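Baterum Craft & Home Forum
Small Makers > Storage and Workspace

Shallow white trays, do they stay clean?

tumlow_bench
Joined in April
Good evening to all. I make small things at home and I want to organise my bench better. At present all my sticks, chalks and thin tools lie together in one deep box and I lose much time searching. I am thinking to buy three shallow plastic trays in white. My question is for people who use such trays for a long time. Does the white stay white? And is a low rim enough, or do things roll out?

Sumeya Araya
I use them since two years and I am satisfied. White is good for me because I see immediately what is inside. Small parts do not hide as they do in a dark box. The rim does not need to be high if you carry the tray with two hands. With one hand, yes, everything goes to one corner and then to the floor.

Drakix
I do not agree about the white. Every bit of dust is visible, and under a ceiling lamp the plastic shines in your eyes. I worked with white trays for 2 months and after this I gave them to my cousin. Grey is calmer.

Sumeya Araya
But the dust is also in your grey tray, Drakix, you only don't see it! I prefer to see it and wipe it. A damp cloth, then a dry one, and it is finished. 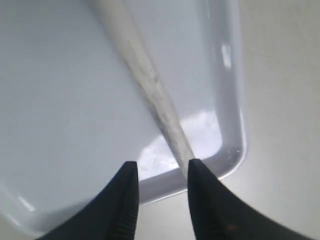 Trays and boxes: replies 5 to 11

Sumeya Araya
Please look at the corner. It is rounded and the lip is thick and smooth, so the cloth goes through in one movement. In trays with sharp corners I must use a cotton bud. There are some dark specks near the corner, I admit it, and the glare is there also.

Drakix
Thank you, the glare is exactly my complaint. I would be tired after one hour. But I accept that the corner is good.

tumlow_bench
This is very helpful. The long off-white stick, is it wood or chalk? I ask because I have both and I don't know if I should keep them in the same tray.

Sumeya Araya
From the photo alone one could say either! My advice is the same for both: separate them. Chalk leaves powder on everything and then your dowels are dirty before you use them.

Biljana Vukčević
I would like to add something about rolling. Round sticks will roll in any flat tray, high rim or low rim. I lay a piece of thin felt on the bottom and the problem is gone. Also the felt takes away the shine, so perhaps Drakix can be at peace with white.

Drakix
Felt with chalk? You will never clean it.

Biljana Vukčević
For chalk I don't use felt, I use kitchen paper and I change it when it is dirty. Felt is only for wood and brushes. I should have written this more clearly, sorry.

Alemayehu
One question about the price. In our shop the shallow tray costs 900 and the deeper one 1,000. For such a small difference, is it not better to take the deep one?

Sumeya Araya
For yarn or bottles, yes. For thin sticks, no. My fingers cannot pick them up easily when the wall is high. I had one deep tray and now it holds potatoes.

tumlow_bench
Then I will take two shallow in white and one in grey, and compare. Does the felt need glue, Biljana?

Biljana Vukčević
No glue. Cut it a little bigger than the floor of the tray and press it in. Round the corners with scissors, otherwise it lifts there.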